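# Towels going stiff and gray, hard water, what are you all doing?

**pinehollow_deb**
5 Mar 2019

We moved in November to a house on a private well and my white towels have gone downhill since. They come out of the dryer scratchy and they look dingy next to the one set I left packed in a box. Same detergent I used for years in the old place (city water, never had a problem).

The seller left a water report in the kitchen drawer. It says hardness 14 grains per gallon. No softener in the house, only a sediment filter. Washer is a front loader, Braster, came with the house. Dryer is gas.

So far I have tried:

- half the detergent
- more detergent
- white vinegar in the softener cup
- an extra rinse

The vinegar helped the feel a little for two washes and then I couldn't tell the difference. I don't want to buy new towels if they are going to end up the same way. A softener is probably coming but not until we fix the gutters.

---

**mr_lint_trap**

14 grains is hard. At that level your detergent is getting used up by the minerals before it gets to the dirt. Going down to half made it worse. Use the full amount for a heavy load, hot water, and don't stuff the drum.

The gray is soil that never rinsed out plus mineral. You need to strip them once and then change what you do every week, or you'll be back here in the summer.

---

**Quarterfold**

Disagree on more detergent. I had the same trouble and the problem was buildup from using too much. I washed mine twice in hot with nothing in the drum but towels and the water was sudsy both times. Do that first. Costs you nothing.

---

**mr_lint_trap**

Suds in an empty wash means it wasn't rinsed, I agree with that. But her water isn't your water. What is your hardness?

---

**Quarterfold**

Never tested. Town water. The town says "moderately hard."

---

**mr_lint_trap**

Then you can get away with less than she can.

---

**ShewitL**

I ran the linen room at a small inn for a long time and we were on a well too, so I'll put in what worked for us.

Fabric softener and dryer sheets have to go first. They coat the loops and the towel stops taking up water, and then people wash them harder to fix it. We quit both and the towels were better after a month.

Second, we added a water conditioner powder to every white load. Plain washing soda is the cheap way but it is hard on colors and leaves some grit in cold water. The non-precipitating kind costs more and rinses clean. We bought ours under the Drerkham name from the janitorial supply place. Any of that type will do.

Third, look at the towel itself before you blame the water. Pull a corner out and feel the hem against the middle. If the hem is soft and the middle is stiff, it's buildup in the loops. If the whole thing feels thin and flat, it's worn and no wash will bring it back.
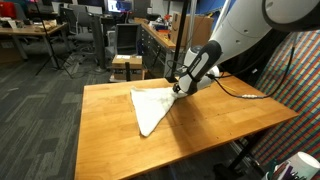 We sorted ours that way every few months. The worn ones went to the rag bin and the stiff ones got a soak overnight in the hottest water we had with the conditioner and a scoop of oxygen bleach. Don't use chlorine bleach if you have any iron in the well. It will set the iron and you'll have yellow towels in place of gray ones.

Shewit Lemma

---

**pinehollow_deb**

Thank you, this is useful. I checked and mine are soft at the hem and stiff in the middle, so that sounds like buildup. The report lists iron but the number is smudged. How do I tell?

---

**ShewitL**

Look in the toilet tank. Rust color on the walls means iron. You can also fill a white bucket and leave it overnight and see if it turns.

---

**gravelroad77**

Or get it tested. I paid 20 dollars at the county extension for the basic one and it covered iron, pH and hardness. A report left by the seller could be any age. Ours had drifted quite a bit from the one in our closing papers.

---

**Quarterfold**

I still say people overthink this. My mother hung everything on a line, used one brand of powder, and her towels lasted forever.

---

**gravelroad77**

Line dried towels are the stiffest towels there are. I like them that way but Deb is complaining about scratchy.

---

**Quarterfold**

They soften up when you shake them.

---

**gravelroad77**

Some. Ten minutes in the dryer on air first and then the line works better for me.

---

**mr_lint_trap**

On the dryer: don't overdo it. If the towels are hot and crackly when you take them out you've gone too long. Take them out while the thick part of the hem is still a bit damp and let them finish on a rack. My Grasine has a sensor setting that is supposed to stop by itself and it always runs long, so I use the timer.

Also, what temperature is your water heater set to? A lot of front loaders mix "hot" down to save power. Mine was barely warm until I switched it to the sanitary cycle.

---

**pinehollow_deb**

No idea on the heater. I will look tonight. The washer has a "whites" setting and I assumed it was hot.

---

**tansy_and_rue**

Does folding matter for any of this? My sister-in-law insists that towels folded the same way every time go gray along the crease. I thought that was nonsense but I have one set where it looks true.

---

**ShewitL**

A crease picks up dust if the stack sits out on an open shelf. The outer edge is exposed and the rest is not. It's dirt from the air and it washes out. Rotate the stack, clean ones to the bottom, and it evens out. We kept ours behind a door.

What does hurt is folding them before they are dry all the way through. That's where your musty smell comes from.

For wiping cloths we didn't fold square at all, just corner to corner and onto the pile. It was quick and you could tell at a glance which ones were not for guests. Marks on those we left alone. Smudges that have been through a hot wash twice are staying.
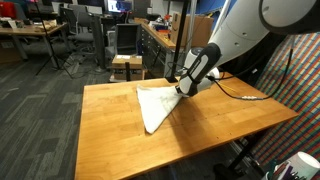

*White cloth folded corner to corner, a few faint gray smudges on it.*

---

**tansy_and_rue**

That makes sense, mine are on an open shelf over the washer. I'll move them.

---

**well_witch_ohio**

I'm going to be the one who says put in the softener. All this soaking is fine but you are treating the towels and not the house. At 14 grains your water heater is filling with scale too. We paid 1441 installed, with the brine tank, and I stopped buying half the stuff under my sink.

---

**gravelroad77**

That's a good price. I was quoted a lot more by the Pavliuk dealer and they wanted a service contract on top.

Watch out for the slick feeling though. My husband hated it for the first few weeks and still grumbles. And you need to cut the detergent way back after it goes in or you will have the opposite problem.

---

**well_witch_ohio**

Yes to cutting back. I went to two tablespoons for a full load. We left the kitchen cold tap on the hard line for drinking.

---

**mr_lint_trap**

Softener is the right answer long term. She said gutters come first, so she needs something for now.

---

**Quarterfold**

Gutters before softener is correct, for the record. Water in the basement is worse than a scratchy towel.

---

**pinehollow_deb**

Update. Toilet tank has some orange at the waterline, so no chlorine bleach. Heater was set low and I turned it up a bit. I did the overnight soak in the tub with the conditioner powder and oxygen bleach. The water in the morning was the color of weak tea. Then a hot wash with a full dose and no softener.

The bath towels are a lot better. Not like new, but they soak up water again. The hand towels are about the same as before and I think those are just worn out.

I mailed in for the county test. Will post the numbers when I have them.

---

**gravelroad77**

Good. Run the cold tap a few minutes before you fill the bottle, the kit instructions leave that out.

---

**pinehollow_deb**

I already filled it. I did let it run while I was looking for a pen, so maybe a minute.

---

**gravelroad77**

Probably fine for hardness. I'd redo it if the iron comes back high.

---

**hobnail186**

Reading along with the same problem. Is the conditioner powder safe on a septic system?

---

**ShewitL**

We were on septic at the inn and never had trouble with it, but read the label on whichever one you buy. I can't speak for all of them.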